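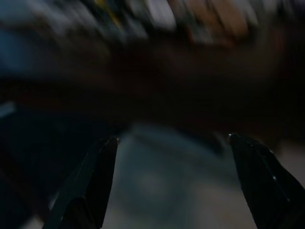

首页 | 游记 | 天气与天空 | 关于我 | 留言

克拉塔(Claltar)气象站开放日,去了一趟科鲁斯布里奇

我从小就爱看打雷,所以一听说山上的克拉塔气象站七月要开放参观,马上报了名!早上从科鲁斯布里奇(Kollusbridge)坐小巴上去,票价15块,弯道多得要命,同车有个小朋友一路问会不会被雷劈,问得我也有点心虚。

站子海拔2,598米,下车先喘了一阵。风很大,我那顶帽子差点飞走(后来干脆塞包里了)。讲解员带我们看了百叶箱、雨量筒和风速仪,说冬天最烦的是结冰,人得爬上去一点点敲。我问能不能试试敲,人家笑着说夏天没冰给你敲。
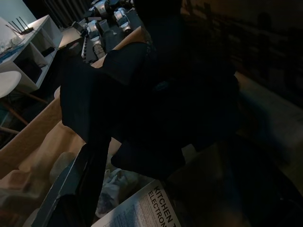 二楼的闪电定位室

最喜欢这一间!墙上的大屏幕实时标出周围的闪电,新的是白点,旧的慢慢变黄再变红。我们去的时候南边里姆库特(Rimkutė)山谷正好有一小团雷暴,大家挤在屏幕前数白点,比看球还激动。讲解员顺便教了看云:云顶还像花椰菜,说明还在长;顶上摊平成铁砧,就该往回走了。她还说去年夏天有一晚,值班的人记到第50次近距离雷击就不想记了,只顾着看窗外。换我也一样。

下午放探空气球,本来定在两点,等风等了60分钟。气球比我想的大多了,一松手嗖地就上去了,没一会儿钻进云里,我脖子都仰酸了。

小遗憾是纪念品店只有明信片,热水也要排队。想去的朋友多带件外套,山上和山下完全两个季节。回程坐的末班小巴,快到镇上时远处闪了两下,全车人一起“哇”。

相关文章
· 菲特利(Fitley)海边看积雨云
· 自制雨量筒,第二版
· 坐飞机选哪边窗口看云
· 科鲁斯布里奇周边一日走法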